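Student project report: our open day visit
Robotics and Everyday Life module, group project, part two
Group: Mahlet Alemayehu, Irfan Osman, Marek Machala and me (Eldana Demissie)

How we ended up going

Our project question was "Can you teach a gripper to do the laundry, and would you want to?" By September we had read a lot and touched nothing. Marek had a list of articles as long as my arm, Irfan had drawn a very nice diagram, and I had mostly been worrying about the word count. Then Mahlet spotted that Livudo were holding an open day in Rastudcombe, with a demonstration of hand-held grippers on household jobs, and she'd booked us all in before the rest of us had finished reading the message.

It was on a Friday, which meant missing the practical (sorry again!). The bus takes almost forever, and we got off one stop early because Irfan was sure he knew a short cut. He didn't. We arrived just as the welcome talk was finishing, so anything in this report about the history of Livudo comes from the leaflet.

The talk and the demonstration

Our guide for the day was Rozália Jurčo. She used to teach, and you can tell, as she kept stopping to check whether the people at the back were following. She explained that the slow bit of this work is the collecting. Somebody holds a gripper in each hand and does ordinary jobs with them, over and over, and the recordings are used later to train a robot arm. I had imagined a lab full of big orange arms, so I was a bit surprised that most of the morning was about bedrooms and kitchens. I liked it more than I thought I would.

She told us their clothes-handling set, which they call Skevimby, has 489 recordings in it so far and that they want 1000 before they start training on it. Marek asked why that many, and she said a garment hardly ever lands the same way twice, so the more different heaps it has in it, the better. We wrote that down in capitals.

Then we got to the part I'd been looking forward to, trousers on a bed.

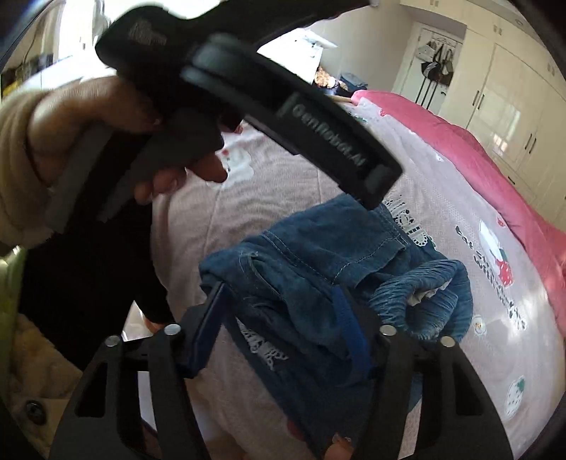
Denim on the bed, with part of the fabric between the gripper pads.

What I hadn't thought about at all is how much your own fingers do without telling you. When I fold jeans at home I feel for the waistband, give them a shake and I'm done. With a gripper you have two pads and that's your lot, so you have to choose where to pinch. Rozália said beginners nearly always go for the middle of the heap, and all you get is a bigger heap. She told us to look for something you can recognise, like a pocket edge or the waistband, and start from there. Elastic waists are a pain, she said, because they curl up, and a seam is a much better friend.

Having a go ourselves

After lunch (cheese rolls, very good) we were allowed to try it with some old tea towels. We had three goes each. Mine went like this: dropped it, folded it into a sort of triangle, dropped it again. Mahlet was easily the best of us and got two proper folds, with the corners more or less meeting. She says it's from years of helping her aunt with hospital sheets. Irfan squeezed too early every single time, and Marek talked all the way through his goes, so his recordings probably wouldn't have been much use to anyone if they'd been real ones.

My wrists ached on the bus home. I asked one of the staff about that and she said they swap over often and take breaks, and that the handle angle matters more than the weight. That gave us a whole new section for the report, on comfort, which none of us had planned.

What we changed in the project afterwards

We threw out the bit in our plan where we compared two makes of robot arm from their websites. It felt thin after the visit. We're now doing a small test using kitchen tongs and three kinds of cloth: a tea towel, a T-shirt and jeans. Each of us will try to fold each one, starting from flat and then from a heap, and we'll write down where we pinched first. Our tutor, Mr Guillot, has said yes as long as we bring our own tongs.

Still to do: Irfan is redrawing the diagram, Marek is cutting the reading list down, Mahlet is sorting out the cloths and I'm writing to Rozália to say thank you and to ask whether we can quote her on the waistbands.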